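# Prevunero Pair: handheld grippers for two-handed recording

We've been using the Pair every day since September and we still get a little excited when a new set comes back from the bench. It's a simple idea done well: two grippers you hold in your own hands, tracked while you work, so you can record a two-handed task in the room where it normally happens (a bedroom, a hallway, a workshop) and train an arm on it later. No robot has to travel. You pick up the grippers, start a take, and do the job.

The part we like most is the trigger. It has a long, even pull, and the jaws follow your finger closely enough that after a few takes you stop thinking about it. Light squeeze, light grip. The curved housing keeps your knuckles clear of furniture, too, and if you've ever tried to work close to a desktop with an older handheld you'll know how much that matters!

Each gripper carries a cube printed with square black markers. The cube sits out where an overhead or head-mounted camera can find it, and with patterns on more than one face you can turn your wrist quite far before tracking drops.

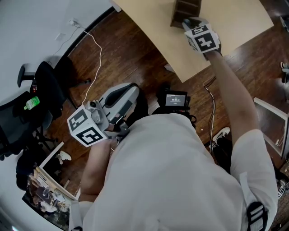
*Two-handed work at a desk, right gripper up against a small slatted shelf unit.*

Furniture tasks like this one are a great first project. Small shelves, drawer organizers, and desk stands give the jaws plain flat edges to push on, and you get to use both hands without needing anything fragile in the room.

## What's in the kit

- Left and right grippers
- Marker cubes, one per gripper, fitted and calibrated
- Spare jaw pads
- 8 GB card with the Codero recorder and sample takes
- Soft case

## Numbers

| | |
|---|---|
| Weight, each gripper | 453 g |
| Length, jaws closed | 205 mm |
| Max jaw opening | 127 mm |

## Good to know

Takes export straight to Hedeo, and the Moussa arm mounts accept the same jaw pads, so what you recorded with is what the arm touches things with. That has saved us a lot of fiddling.

Give the cubes a wipe with a dry cloth before a session. Fingerprints on the white faces do show up in tracking under strong lamps. Jaw pads are also sold separately, in gray or black, and the older ribbed ones still fit.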